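# Getting the sim gripper to stop shoving things off the table

Hi all, Finn Hellwig here. A few people in the robotics club asked me to write up how I got my reaching task working for the Banamcombe challenge, so this is that. It's for the simulated arm, and I'm assuming you've already got the starter project open and the arm moves when you press the arrow keys. If it doesn't, go bug Hortensia Apaza, she fixed mine in a minute flat.

## Set up the table first

Load the plain table and put one object on it. Just one! I started with 7 and spent a whole evening watching them fall on the floor. Turn on the wrist view too, so you're looking down past the fingers while you drive.

Next, write down your start pose. I mean on real paper, or in a note on your phone. I kept nudging the arm and then hitting save, and after a while I had no idea which "home" was the good one. Mine is called home_b because home_a is a disaster and I haven't deleted it yet.

## Go sideways before you go down

My first script went straight for the target on a diagonal, which looks cool and knocks over everything. Split it into two moves instead:

1. Lift to your safe height and open the fingers.
2. Slide across until the object is between the fingers in the wrist view.
3. Stop and let the arm settle for 50 steps.
4. Lower slowly, then close.
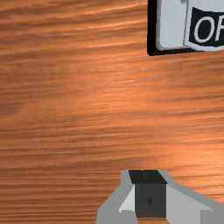

Step 3 is the one I kept skipping. The arm still has a little swing in it when the slide ends -- you can hardly see it on screen, but if you plot the joint positions it's right there. Mahmoud Fahmy gets away with a shorter wait, but he also turned his top speed way down, so try both and see which one bugs you less.

For the slide, I move in small chunks and check the offset after every chunk. If the offset gets bigger, you've got a sign flipped somewhere. (Mine was the y axis. It's always the y axis.) Flip it, reset to home, run it again.

## Run it a lot

When it works 2 times in a row, don't celebrate yet. Set the random start option and leave it going while you eat. I did 1,307 runs before I turned mine in, and the log was way more useful than staring at the screen. Sort it by final offset and replay the worst ones first -- most of my bad runs started with the object way out in a corner, so I added an extra check there.

Save your log with your name in it, please. Michalis Karras is collecting them in the shared folder and he already has three files called test_final. I'll put my script in there too once I've cleaned out the swear words in the comments.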